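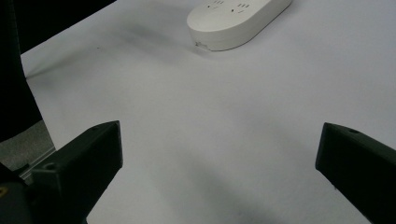

A hand-held gripper, open, and a white power strip.

Plugging In Is Still a Chore

Ask whether machines can do housework yet and someone will bring up folding towels. I would ask about the power strip. Seating a plug means finding a slot, matching the angle, and pushing hard enough without shoving the whole strip across the table.

In June, Zixuan Yu at Bredska logged 791 insertion attempts on one arm. It managed about seven in 10 when the strip was clamped and far fewer when it was loose. Homes do not clamp their power strips.

Gronon quotes the clamped figure in its sales material. I would not buy on that number. Publish the loose one, on outlets the arm has not been trained on, and we can talk about kitchens.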